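1/ I've been asked to mentor a student robotics team again and I said yes, which my friends find funny given how much I complain about student robotics teams. The team is called Zamani, the robot is called Putar, and the task is laundry. Specifically: clothes off the bed, into a basket, without a person stepping in.

2/ I should say up front that I think laundry is a bad task for a student project. It looks great in a pitch. Everybody hates laundry. Then you meet cloth, and cloth has no shape you can count on. The proposal had one line about this and the line was "handle deformables."

3/ Their plan for the term was 144 recorded runs with a person driving the arms, then training, then let it go by itself on demo day at Brurnumham in March. 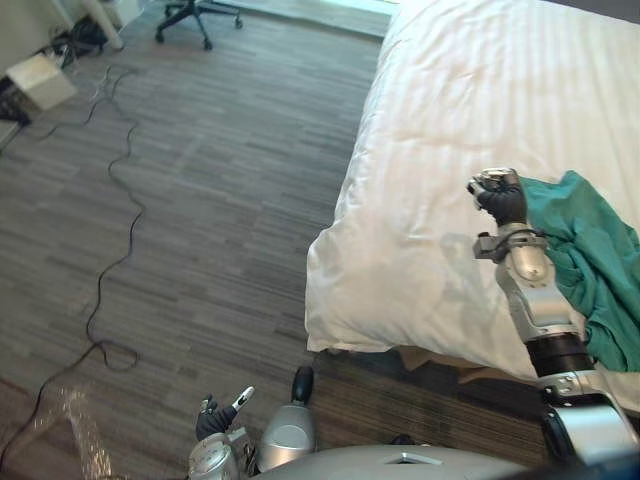

I asked what they'd do if the training didn't take. Long silence. Somebody said "more runs." This is the answer I get every year, from every team, for every task.

4/ Credit where it's due, they picked the clothes well. One teal, one black, white bedding. You can find those with almost any vision model made in the last ten years.

5/ But that's also my complaint. Put a white T-shirt on the same bed and see what you've got. I've suggested this twice. It is now on the whiteboard under "future work," where things go to die.

6/ The rules they wrote for themselves, which I made them put in writing before any more driving:
a. The clothes get dropped from standing height. No arranging them so the sleeve is handy.
b. A run counts even if it's embarrassing.
c. The garments can't start out touching each other (I lost this argument, they wanted it easier).

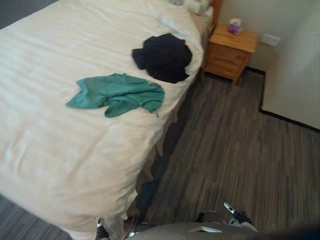 d. If a person touches the cloth, the bed or the robot, the run is a fail. Nudging the basket with your foot is touching.

7/ Rule d cost them a lot. Their success number before it was one they were proud of. After it they had 50 runs scored and a much quieter group chat.

8/ What I keep trying to get across is that "it picked up the shirt" is three or four claims stapled together. Did it find it? Did it close on cloth, or on cloth plus bedding? Did it let go when it was told to? The log they started with had one column, yes or no.

9/ They've got more columns now. The worst one by a mile is the grasp itself. Fingers on a soft mattress push everything down and the cloth goes down with it.

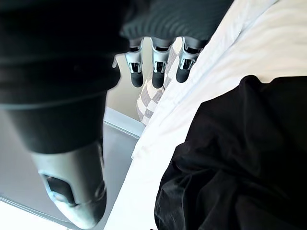

Nomvula Engelbrecht replied that I'm being too hard on them, that half the point of a student project is finding out which part is difficult, and that a team who can name their worst column is ahead of most of the grad students she's worked with.

10/ Fair. I'd still like them to find it out before the poster gets printed. The first draft of the poster says "autonomous household assistant." There is one household and it has one bed in it.

11/ Also money. Kemico gave them 800 dollars and would like a video. I have nothing against Kemico. I do have something against videos sped up 20 times with music on them, and I've told the team that if the clip isn't at real speed, the speed goes on the screen in big type.
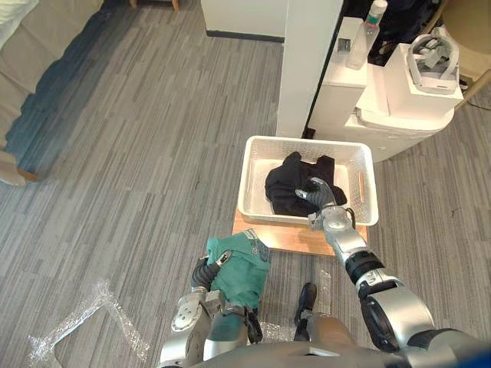 12/ Two arms is the other thing I argued against and I'm still not sure who was right. It doubles what can go wrong and doubles what the driver has to think about. The case for it is that one gripper can be down in the basket on the black stuff while the other hangs on to the teal one, and I admit that's a sensible use of a second arm. I'd want to see it save time in the log before I call it a feature. So far the column for that is empty because they forgot to add a timer.

13/ To the three people asking: no, it doesn't fold. Please don't ask them about folding. They will try to add folding.

14/ Next session is scored runs only, no driving, phones away from the keyboard. I'll post the numbers whatever they are, including the fails under rule d. The team has agreed to this, one of them while looking at the floor.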